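Shared Kitchen Safety Checklist, with Comments
Crenshaw House, ground floor kitchen and pantry
Walked round by Ingrid Mahmoud, August 18, 2023

Hello all, and thank you for putting up with me and my clipboard again. I've kept to the same order as last time so you can lay the two side by side, and I've written rather more than the form has room for, as usual.
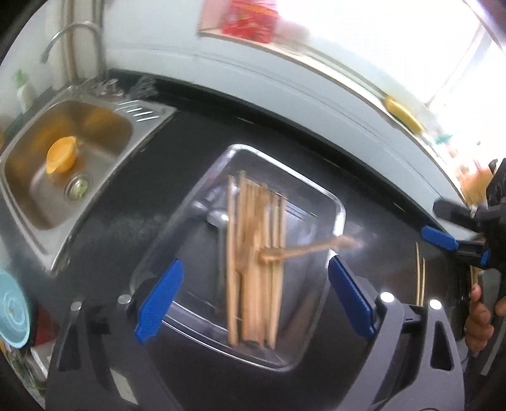
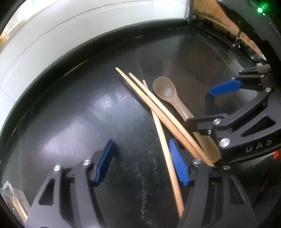

Chopsticks, in the glass dish and on the black surface

Reading time: 5 minutes

How I've marked things
OK means leave well alone. WATCH means it's fine today but I'd like somebody to keep an eye on it. FIX means please do something before my next visit. There are 66 points on the full form and I've only written up the ones where I had something to say, so if your favourite cupboard isn't mentioned you may take it as a compliment.

1. WAY IN AND WAY OUT

1.1 Corridor door opens fully: OK
Opens right back to the wall now that the coat stand has gone upstairs. Lovely to see, and much easier with a tray in your hands.

1.2 Back door unlocks from inside without a key: FIX
The thumb turn works, but it takes two goes and a bit of a shoulder. I managed it, Priya managed it, but I wouldn't like to think of someone trying it in a hurry in the dark. I suspect the door has dropped a little on its hinges, as there's a fresh scrape on the threshold. Narendra Chaudhary has offered to look at it and I've said yes before he could change his mind.

1.3 Exit sign lit: OK

1.4 Floor clear along the route: WATCH
Clear when I came in at ten past nine, less so by the time I left, when the vegetable delivery had been put down exactly where everyone walks. I know it's only for a few minutes, but there's a perfectly good space beside the chest freezer and I'd be very glad if the crates could go straight there.

2. FIRE

2.1 Fire blanket in place, tapes hanging free: OK

2.2 Extinguisher, pin and gauge: OK
Needle in the green, seal unbroken. The label says it was last serviced in July, so that's nice and fresh.

2.3 Heat alarm tested: OK
Loud enough to bring Dolores Bellamy down from the second floor, for which I apologise. Do please tell the upstairs groups before the next test. I thought I'd told everyone and I plainly hadn't.

2.4 Extractor filters: FIX
These want a proper soak. They aren't dreadful, but my finger came away brown and tacky, and grease up there is the sort of thing that makes a small pan fire into a big one. Take both out together, hot water and washing soda, an hour at least, and let them dry completely before they go back in. They're handed left and right, by the way, and if one won't seat then you have got them the wrong way about (I speak from experience).

3. HOT WATER, GAS AND ELECTRIC

3.1 Hot tap warning sticker: WATCH
Still there but peeling at one corner. New ones are in the drawer under the phone.

3.2 Gas shut-off reachable: OK
Someone has moved the big stockpots off that shelf and I could put my hand on the lever at once. Whoever it was, thank you!

3.3 Leads and plugs: FIX
The Varkuder kettle has a nick in its lead, near the base, and I've taken it out of use and tied a label to it. Please don't untie the label. The Direll urn is fine and will do for everyone in the meantime, though I know it takes an age to come up and you'll need to switch it on the moment you arrive if you want tea before your meeting.

3.4 Nothing plugged into an extension that shouldn't be: OK

4. COLD STORAGE

4.1 Fridge temperature log kept up: WATCH
Filled in beautifully for the mornings. The evenings have gaps. Yolanda Lindqvist suggested hanging the pencil from the fridge door on a string, and I've done it, so let's see whether that helps.

4.2 Raw food below cooked: OK

4.3 Dates on opened jars: FIX
There were 10 jars and tubs with no date at all, and I threw out two of them on the evidence of my nose. If you open it, write on it. The marker lives on top of the fridge and writes quite happily on glass.

5. SHARP THINGS AND HIGH THINGS

5.1 Knives stored safely: OK

5.2 Step stool: WATCH
One rubber foot is getting thin. It doesn't rock yet. Priya Yazzie is going to ask at Nirport, where we bought it, whether the feet can be had separately, and if they can't we'll think about a new stool in the autumn.

5.3 Heavy items at waist height: FIX
The large mixer has gone back on the top shelf. I do understand it's in the way lower down, and I've heard the arguments from both sides, but nobody should be lifting that over their head. It could go where the spare trays are and the trays could go up instead.

6. FIRST AID

6.1 Box complete: WATCH
Low on blue plasters and there's only one burn dressing left. I've put both on the shopping list and initialled it.

6.2 Accident book: OK
One entry since my last visit, a scald from a saucepan lid, written up clearly with time and place and what was done about it. I'm glad it was no worse.

7. LEFT OVER FROM LAST TIME

The cracked tile by the pantry has been replaced and the new one is level. The light in the pantry still flickers for the first minute or so. The notice with the emergency numbers has been retyped in larger print, as Dolores asked, and I could read it from the doorway without my glasses.

Anything marked FIX can be ticked off on the sheet inside the pantry door, with your initials and the date. If you're not sure whether a job has been done properly, leave the box empty and put a note through my door and I'll pop in and look.

Ingrid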